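Call for participants: The Ferkonside Drawing Book

Applications open now, close at 5 pm on the last Monday in September

We're looking for people who draw, used to draw, or have been meaning to start, to take part in the second Ferkonside Drawing Book. It's a printed collection of pencil and ink drawings by people who live, work or study in Ferkonside, put together over the spring at the old Pluvham library and published by Zuditz, the small press upstairs. The first one was a joy to make and we sold out of it before Christmas, so we're going bigger this time!

You don't need any training. Last time we had a bus driver, a couple of high school students, a retired surveyor with a beautiful line, and a mum and daughter who shared one eraser the whole way through. Some had been to art school and plenty hadn't picked up a pencil since Year 8. If you can sit still with a sheet of paper for an evening, you'll be fine.

What's involved

Sessions run on weeknights from 6.30 pm to 8.30 pm, with tea and bikkies at half-time. You'd come to one session a week for eight weeks and finish at least two drawings you're happy to see in print. We don't set homework, although most people end up drawing on the train anyway. A tutor is in the room every night and will help as much or as little as you like – just say at the start of the session.

Each participant gets 2 facing pages in the book. You choose what goes on them, and you can write a few lines to sit beside the drawings if you want to (maximum 200 words, and we do check). We're printing 1000 copies on a lovely uncoated cream stock from Fuchs, with a stitched spine, and everyone who takes part receives 2 copies to keep. Copyright stays with you. We only ask for permission to print the work in this edition and show it in the launch exhibition.

What we provide

Paper, pencils from 4H to 8B, ink, dip pens, boards and easels. Bring your own gear if you're attached to it. The building has a ramp at the car park end, an accessible toilet and adjustable lamps at every seat. There's no fee for anyone.

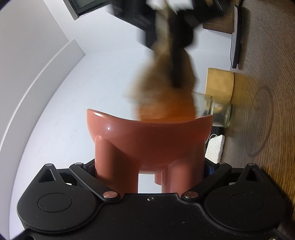 Choosing a subject is the bit people worry about most, and it's much easier than it sounds. We do one still life night and one portrait night, and the rest is open. Beginners often reach for fruit, and fruit's great, but manufactured things are wonderful practice for the eye. Matte black beside small polished silver screws gives you a huge range of tone before you've drawn a single outline, and a ring around a circular pad is a very good test of whether your ellipses are up to scratch. Flowers, boots, your nan's hands, the view out the kitchen window: all welcome.

How to apply

Send us your name, a contact number, which weeknights suit you and a short note on why you'd like to be part of it. Please don't send a portfolio, as we won't be looking at one. If you've got an access need or you'd like to come with a support person, pop that in as well so we can save the right seats.

You can apply through the form on the Zuditz website or fill in a paper one at the Pluvham front desk. Under 18s are very welcome with a signed form from a parent or guardian. We'll let everybody know about places by email in the first week after applications close, and sessions begin the week after that.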